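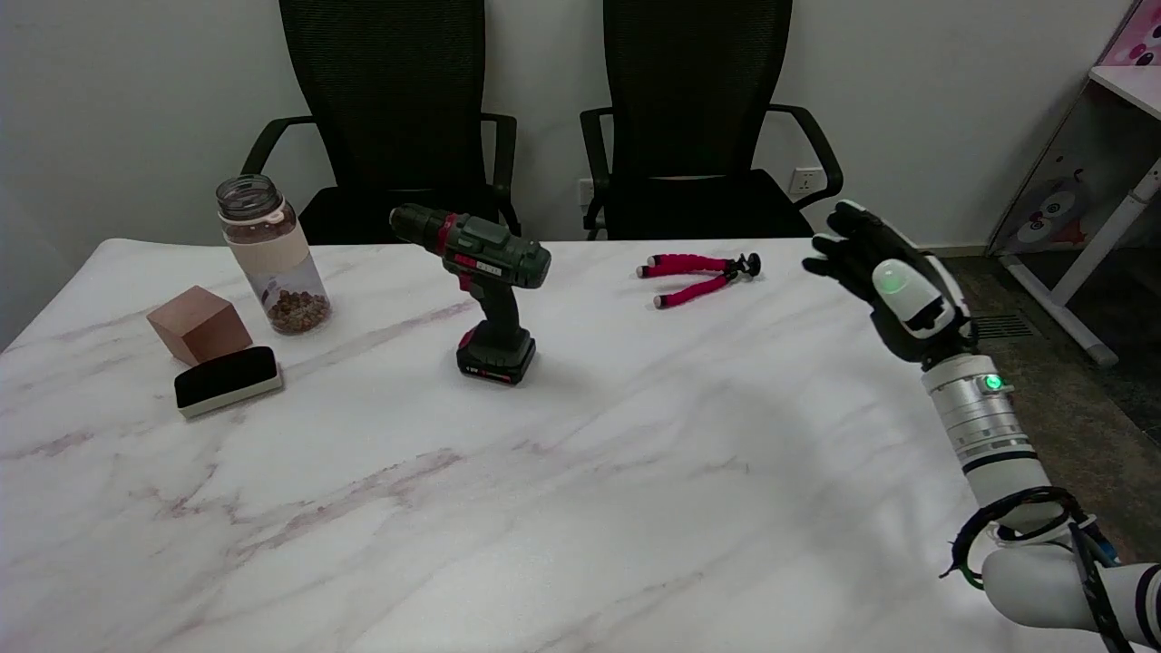

By the Staniforth Ice Hockey Club communications office
Reading time: 3 minutes

The head coach of the Staniforth under-18 side has confirmed that the club will change the way it prepares its goaltenders for the coming season, with a separate morning session each Tuesday and a smaller group travelling to away fixtures.

Speaking at the club offices after the close of the spring training block, the coach said the decision had been under discussion for most of last winter.

"We were asking our goalies to do the same session as everyone else and then stay behind for a quarter of an hour when they were already tired," the coach said. "They took plenty of shots. What they didn't get was time to work on their feet, or to stop and talk about a goal that had gone in."

Under the new arrangement, goaltenders will be on the ice before the main group arrives. Two of the regular skaters will join them in turn to provide shots. The club has agreed the extra ice time with the rink at Gonham, where the team has trained since its own building closed for repairs to the cooling plant.

The coach accepted that early starts would be difficult for some families, particularly those travelling in from Zurnum. "I've spoken to the parents and I've told them we will look at it again at Christmas. If the school run makes it impossible for a player, we'll find that player another slot. I would sooner do that than lose somebody."

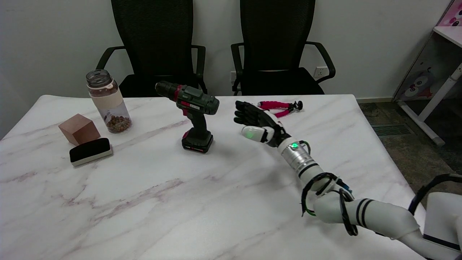 The travelling squad is also to be reduced. Last season the club took every registered player to away matches, and several came home without having played a shift. The coach described that as unfair on the players concerned.

"It's a long day on a coach if you're sitting at the end of the bench for all of it. I'd like those players to have a proper game at home that weekend with the development side. We've got 11 forwards at the moment who could all make a case for starting, so there will be some disappointed faces, and I'll be the one telling them."

Asked about the play-off defeat at Clevoda, which ended the team's season, the coach was reluctant to dwell on the result but spoke warmly of the occasion.

"There were about 700 people in the building and most of our lads had never played in front of a crowd like that. We were nervous for the first 10 minutes and gave the puck away in our own end. After that I thought we were the better side. Their goalie had a very good night, and you have to give credit for that."

The captaincy has not yet been settled. The coach said that the players would be asked for their views at the pre-season camp, and that the final choice would rest with the coaching staff.

Off-ice fitness testing will take place before the camp opens. Players who are unable to attend should inform the team manager in advance so that another time can be arranged.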